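Chapter 4
When the Grip Lets Go

Start with a fault. Pendora line, February, the left gripper opened mid-carry. No alarm. Log showed 1,548 clean cycles before it, then one drop. Keep people outside the tape, always, even with the arm parked.

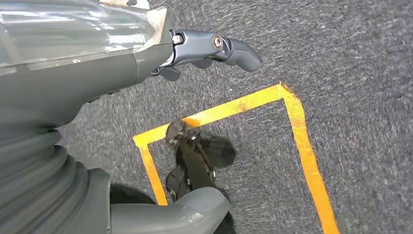 Volodymyr Kravchuk disagreed that tape was enough, and wrote that a line on the floor stops nothing, you need a cutoff as well. Fair point. We come back to cutoffs in section 4. First, teh drop itself: what the controler knew and when.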